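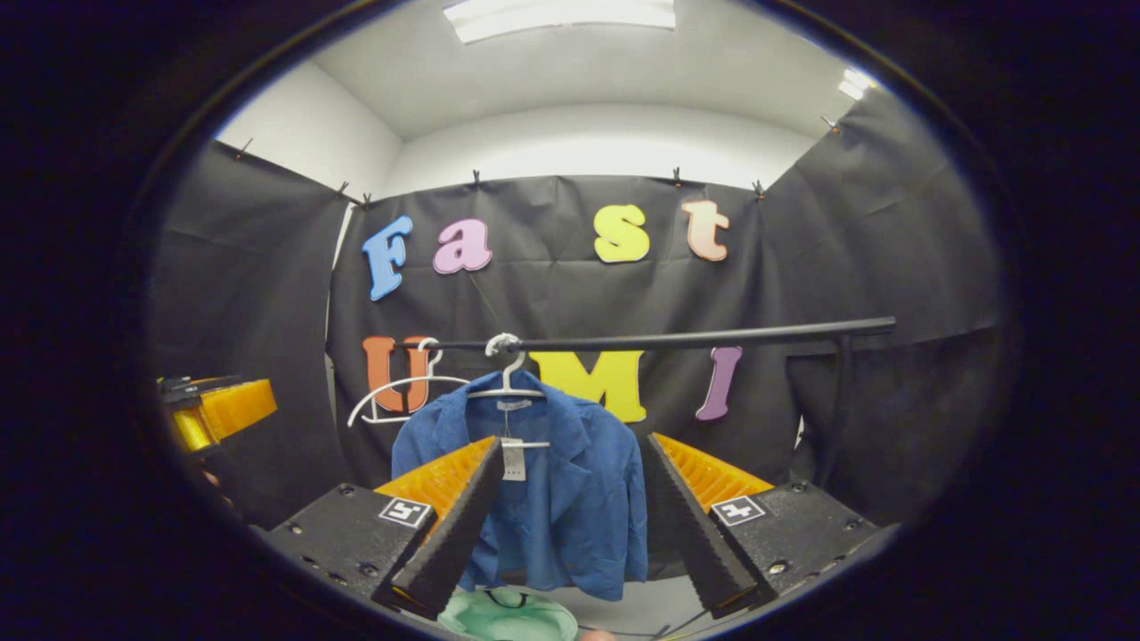

What We Wear to Be Taken Seriously: A Report on the Interview Jacket

Yae Kawaguchi
Second-year project, Dress and Society

1. Where the question came from

My aunt, Mitsuko Morikawa, owns a jacket she has worn to every job interview of her life and to nothing else. She got most of the jobs. She also says the jacket is uncomfortable, too warm, and has never once been the right thing to wear in any of the offices that hired her. I wanted to know why people keep buying a garment for a single hour of their lives, and my advisor wanted me to pick a topic before November, so we were both satisfied.

2. What I did

I interviewed 22 people in Ollen who had looked for work recently, and I spent eight afternoons in the secondhand shops along Canesier Street asking the staff what comes in and what goes out. I also read the advice columns of the Zondano Courier, which has been telling young people to stand up straight for longer than my family has lived here. The town archive lent me the account book of a tailor named Katayama, who took payment in installments and wrote rude notes about customers who missed them.

I had planned a survey of 200 students as well. The survey went out during exams. I will not be reporting the results, as there were four.

3. What people told me

Most of the people I spoke to had bought a jacket for interviews. Very few had been told to. They "just knew," or a parent knew for them. Several had borrowed one from a sibling, and one man had worn his roommate's with the sleeves pushed up and claimed it was a style.

Color came up constantly. Black was for funerals and waiters. Gray was for people who already had the job. Blue was considered safe, though when I asked what it was safe from, the conversation usually slowed down.

The shop staff were less sentimental. Jackets arrive in good condition, often with a folded résumé in the inside pocket, and leave again before graduation season. One manager keeps the résumés in a drawer. She says the spelling is getting better.

4. Problems with the study

Everyone I interviewed knew someone I knew. I also wore a jacket to the first few interviews, which made people sit differently, and then I stopped, which made them ask if I was all right.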